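March, open day notes. Written up at 4 pm with the last of the sausage rolls.

The Rarna arm was meant to be the star. It folds elastic straps, or rather it folds one kind of elastic strap, from one starting position, if you've said good morning to the force sensor. The visitors from Kokkinos wanted to see the whole chain, starting with a person doing the job by hand, so that's the order we ran things in. Hand work first, arm second, questions third. Questions ran over.

The straps are the black ones with the orange-red piping and the grey and white stripes on the end. I like them as a test item. They've got a clear edge for the vision to hang onto, a tip you can tell from a long way off, and an absolute refusal to stay where you put them. A strap that has been lying flat is an easy fold. One that has curled over on itself has to be sorted out before anyone gets near folding it, and that's where most of our planning time goes.
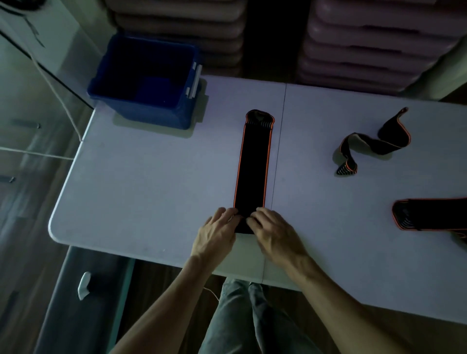

Somebody from Kokkinos asked why the planner doesn't just copy what the left hand does. Fair question. The left hand is mostly a paperweight with opinions: it leans on things, shifts over a bit, leans again. Our gripper has no spare surface to lean with, so Skorell built us the little pad fixture. It works well on straps and is hopeless on anything with a buckle. I said all this at some length. The person's coffee went cold.

Arm results, for anyone who wasn't in the room:

- 16 strap folds attempted in front of people
- 6 needed a nudge from me
- one was declared "close enough" by a visitor, and I have logged it as a fail

The nudges all came from the same thing. The gripper closes on the piping, the piping rolls, and the fold goes off at an angle. We had 70 clean folds in the rehearsal, which tells me the rehearsal straps had been handled into submission. **Use fresh ones next time.** I wrote that in this notebook after the last open day as well.

Cycle time is still embarrassing beside a person. I told the visitors it was set to demonstration speed. It was set to its only speed.

Second half was the shelf. We have no arm that can do the shelf, and I'd been clear about that in the invitation, but everyone wanted to talk about it anyway. Rolled mats up top, a foam block, a massage ball, a stack of hexagonal agility rings, all in a white unit under a sloped ceiling that rules out any approach from above.

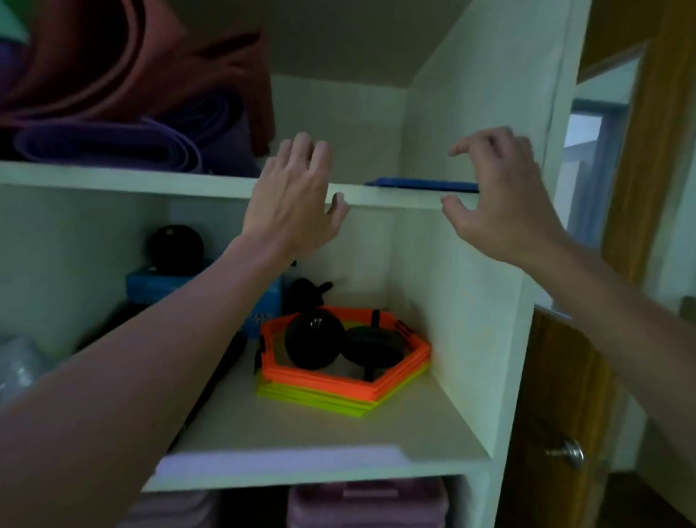
Trernis quoted us 3,000 for a slimmer wrist that would get under the ceiling line. That's before the mounting plate, which they list separately, as they do the screws. I'm inclined to wait. A slim wrist gets us to the shelf lip and then we still have to pick up a rolled mat with a loose end, and the present gripper treats a loose end as a personal insult.

The rings are the better first target, I reckon. Bright orange and yellow-green, hard edges, flat when stacked. The trouble is whatever gets parked inside the hexagon. The segmentation merges black wheels with black shadow and offers you one large confident blob.

To do:

- re-tune closing force on the piping, start low
- ask Skorell whether the pad fixture comes any wider
- rings only, nothing inside them, at bench height, before anyone mentions the wrist again
- put the demo speed slider somewhere visitors can't see it has one setting
- send Kokkinos the fold log, fails included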